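March, 7 a.m., stringing bench

Club racquets from Nallura are back, all of them "gone dead" according to the note in the bag. The note doesn't say which end of the court they died at. Starting a fresh page for the tension-loss job anyway, as the last one has coffee on the only numbers I wanted.

What I'm after: does the Pledance multifilament lose tension as fast as the players say, or do the players lose matches and then look down at their strings? I have a private view. I'm trying to keep it off the graph.

## Setup

- Frames: the matched set of 100 square inch ones, same pattern, same grommets (replaced two strips, they were brittle as crackers)
- Strings: Pledance multi in half, Pelo poly in the other half
- Machine: the Mthembu drop-weight. The crank machine is still drifting and I don't trust it with anything I have to sign
- Reference tension: 40 lb, mains and crosses. Low, yes. The juniors play it low and it's their money
- Method: tap the bed with the rubber mallet, record on the phone, read the peak

The tap method is crude and I like it very much. You get a note, the note falls as the bed relaxes, and you don't have to clamp anything. Trouble is that it's fussy about how you hold the frame. Grip it at the throat and you get one peak. Grip it at the handle and you get that peak plus a little friend beside it, and then you spend your morning wondering which one is real. Hung from a loop of cord is best. Dampener out. I left the dampener in for the first batch and recorded a very fine series of thuds.
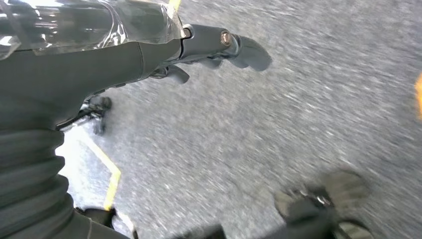
Fatima Radebe reckons I'm measuring the wrong thing entirely, and that players can't feel a drop in pitch until it's large enough for them to have complained twice already. She'd sooner see a deflection test, a weight on the centre of the bed and a dial gauge under it, because that's closer to what the ball does. She has also pencilled "and let it REST before you start" against my method, underlined harder than I felt was needed.

Fair on the resting. Poly sheds a good bit of its tension straight off the machine, so if I tap one frame while it's still warm from my hands and the next after lunch, I'm plotting lunch. From now on every frame hangs overnight before the first reading.

Less convinced on the deflection. The dial gauge we have is older than the bench and sticks on the return stroke. If she wants to free it up she's welcome to it, along with the tin of tiny screws.

## Readings so far

Frame A, Pledance, first tap after resting: 562 Hz. Clean single peak, lovely thing, nearly framed it. Same frame after three club sessions: down 37 Hz. That's more than I expected and less than was claimed in the bag note, where the word "trampoline" appears.

Frame B, Pelo, has dropped further, which agrees with the folklore. It also came back with clay in the grommets. Nallura has no clay courts. Have put a question mark in the column and moved on with my life.

Frame C was restrung by somebody between sessions. Different colour crosses. They did a decent job of it, too, tidy knots. Out of the series.

Frame D not returned. I'm told it is "in a boot". Whose boot is under discussion.

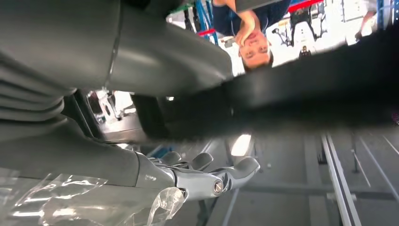

*Silver-grey finger links with rounded dark pads.*

So, two usable frames and a story. I've known whole papers built on less, but I wouldn't want to string for the people who wrote them.

A few things for whoever takes the next batch:

Pre-stretch. I haven't been doing it and I'm not going to start halfway through a series. If you pull it through your fingers to take the coil out, do it the same for every set, and write down that you did. A firm pull on the poly and a gentle one on the multi would muddy the one comparison we care about.

Clamps. The left one on the Mthembu slips if there's any wax on it, and multifilament leaves wax on everything it passes. Clean between frames with the alcohol, then wait for it to dry. You'll hear slip before you see it, a small tick on release. If it ticks, cut it out and go again. I know what a set costs. Go again.

Drop weight angle. Arm level when the string takes the load, or close enough that you'd defend it to somebody. I caught myself accepting a droopy arm on the last two crosses of Frame B because the kettle had gone. Not enough to matter, I'd think, but it's in the book now.

Naming. The tape goes on the butt cap. Tape on the throat gets picked off by juniors, who can't leave a bit of tape alone any more than a cat can. 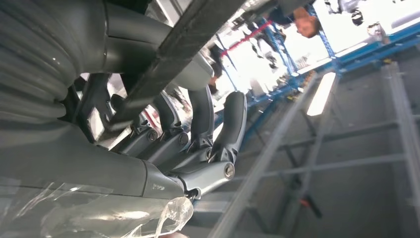

*Ribbed section upper left, fingers bent above the palm.*

## Later, after the kettle

Had a go at checking how much the temperature does. Left Frame A by the window for the morning, tapped it, moved it to the cold end of the bench, tapped it again after a cup of tea. Pitch moved. I'm not writing the figure down because I changed the cord loop at the same time like a first-year. Repeat it properly with both frames and the same cord, and with the blind down.

It does make me less smug about the players. A racquet that lives in a hot car all arvo and then gets pulled out for a twilight match has had a rough time, and somebody saying the strings feel off might simply be right. I don't propose to tell them so until I've got a graph.
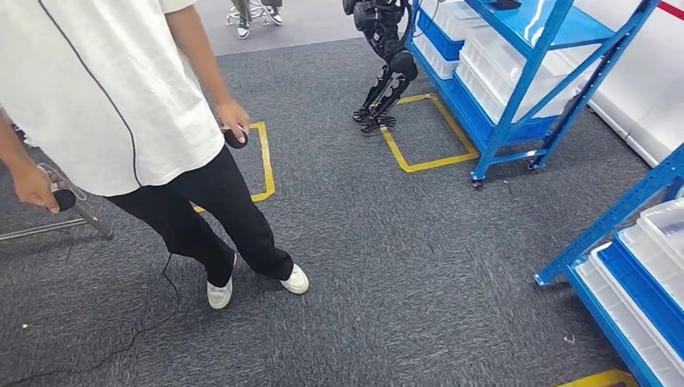

Which brings me back to the bag note. Whoever wrote it wants everything restrung tighter, on the grounds that tighter lasts longer. It'll start higher, sure, and it'll fall from higher as well, and the under-twelves will have sore elbows for their trouble. I'd rather do one frame tight and one at the usual, hand them both over with the tape facing in, and ask which is which. Fatima is keen on that. She's already got a tally sheet ruled up and a bet on with the coach.

To do:

- Ring Nallura re boot
- Order more Pledance, the short reel is nearly done
- Free up the dial gauge, or throw it in the harbour
- Second cord loop, same length, labelled
- Ask about the clay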